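5.3 Opening the chassis and fitting the mounting board

This section covers the desktop computer chassis and the gray mounting board supplied with the Ruretti bench kit. Read section 5.2 first if the board has not been unpacked. The part number for the board is 2,959; the blue block is 1,202.

CAUTION: Disconnect the power cord before removing the side panel. Do not open the power supply housing. It has no parts that can be serviced on the bench.

1. Lay the chassis on its side on the ribbed metal worktop, with the removable panel facing up.

2. Release the side panel and set it aside.

3. Find the power supply and read the specification label. Copy the model and rating to the record sheet (form 29). Do not peel or cover the label.

4. Check that the slots in the sheet metal below the top rail are clear.

5. Stand the gray mounting board upright with its slots toward you. The board must not lean.

6. Bring the blue block to the right edge of the board. Keep it upright while positioning it.

7. Look at the gap between the blue cap and the block below it. Wiring runs inside this gap. Do not push a screwdriver or a fingernail into it.
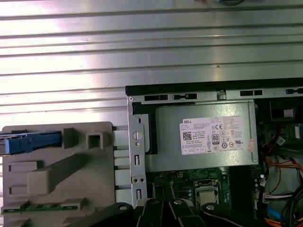
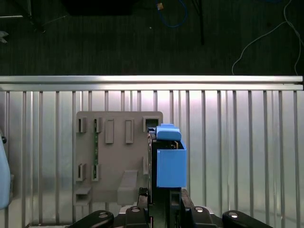
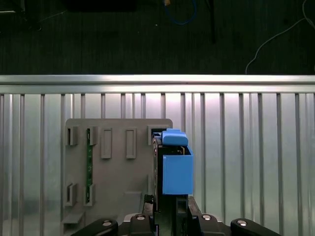
Figure 7. First view: open chassis with power supply and motherboard. Second and third views: gray board with blue block at its right edge.

8. Compare the top row of slots and brackets with the drawing in Appendix B. If a bracket is cracked or bent, stop and replace the board.

9. Seat the block by hand. If it binds, back it off and start again from step 6.

10. Route loose cables away from the worktop before refitting the side panel.

NOTE: Boards from the earlier Plarker kit have a different slot pattern and do not accept block 1,202. The two boards are the same color. Check the part number before fitting.

NOTE: Wipe the worktop with a dry cloth only. Metal chips left between the ribs can scratch the chassis.

Section revised Nov 6, 2019. Checked by Huệ Tạ and Eugénie Baudry. Continue with section 5.4, Cable routing.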